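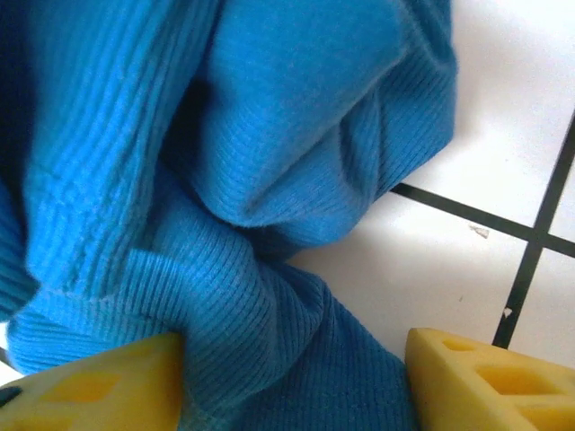 Vonder soft fingers on a blue ribbed knit, wrist camera view.

Workshop kits > Grippers and fingers > Soft fingers

Vonder Soft Finger Pair for the Momon home arm

If you've built a Momon arm at home, or you share one with other people at a makerspace, you'll probably have reached the stage where it picks up wooden blocks and pen lids quite happily and then makes a complete hash of anything made of cloth. We got there ourselves one December, with a hard-jawed gripper and a pile of tea towels, and after a couple of long evenings we gave up on hard jaws and started printing soft ones. The Vonder pair is where all of that ended up, and we're very fond of it!

You get two fingers, left and right, in pale yellow flexible filament. Each one is hollow, with open diamond-shaped cells running through it, so when the finger meets something it gives a little and wraps round instead of simply shoving. The edges are rounded over and the tips are slanted towards each other, which helps them slide in beside a fold of fabric without catching on the way. Socks, jumpers, flannels, dishcloths and soft toys are the sort of thing we had in mind when we drew them (ribbed knits are a particular favourite here, as there's plenty of texture for the finger to press into).

They'll hold firmer things too, within reason. We use ours for plastic cups, sponges and the odd lemon. For screws, coins or anything thin and flat on a hard worktop you'll still want the standard jaws, and we'd suggest keeping those in the drawer and swapping over as you need to.

What's in the bag

Two printed fingers, one left and one right
Two mounting plates
12 machine screws, with a few washers
3 spare cable ties for the camera lead
A hex key that fits everything above
A printed fitting sheet

The arm, the gripper body and the wrist camera aren't included. If you haven't got a camera mount yet, the Opoku bracket is the one we'd point you to, and it bolts on behind the finger plates without any drilling. It sits close in and looks straight down between the fingers, so you get a good view of both tips and whatever is between them. The fingers themselves will look slightly soft in the picture at that distance, and we've found that perfectly all right for working with. Turn the focus ring to suit the tips and leave the rest alone.

Fitting them

Have the arm powered off and resting on its stand. Take the old jaws away, put the plates on with the screws only finger tight, then push each finger down over its plate until it clicks. Close the gripper slowly by hand and have a look at where the tips meet. If one is higher than the other, nudge the plate along its slot and try again, and once you're happy, tighten everything up in turn. It's a job for one cup of tea, perhaps two if it's your first go and you're doing it on the kitchen table like we did.

You'll then need to tell the controller about the new fingers. On an Amov board, open the gripper page, choose the soft finger profile and run the open and close test with nothing in the way. Soft fingers keep on squashing after they've made contact, so the closing limit matters more than it does with hard ones. Start gentle and work up a little at a time. If the cells are folding completely flat, you've gone too far, and the motor will be getting warm for no good purpose.

A word on surfaces

We get asked quite often what to put under the arm for cloth work. A tiled top is very nice for it. It wipes clean, it doesn't snag, and a plain white tile makes a coloured garment easy to pick out on camera. Dark grout lines can confuse a simple edge finder, so if your software keeps chasing them, lay down a sheet of plain card and see whether matters improve. A rubber mat is fine as well, though fabric does drag on it rather.

Looking after them

Wipe with a damp cloth and a drop of washing-up liquid. Fluff collects in the cells sooner or later and an old toothbrush gets it out beautifully. Please keep them off radiators and sunny windowsills, and don't store them clamped shut, or they'll take on a bend. Small nicks along the rim do no harm, but a split through a cell wall means a new finger, and we sell lefts and rights singly so you needn't buy the pair again.

Details

Part number: 728
Weight of the pair with plates: 57 g
Colour: pale yellow
Fits: Momon home arm, standard gripper body
Works with: Amov controller, Opoku camera bracket

Each pair is printed to order in our own workshop, so the shade can vary a touch from one batch to the next. If you're fitting them to a different arm, do send us a drawing of the gripper body before you order and we'll tell you whether the plates will go on.

Page updated Feb 11, 2024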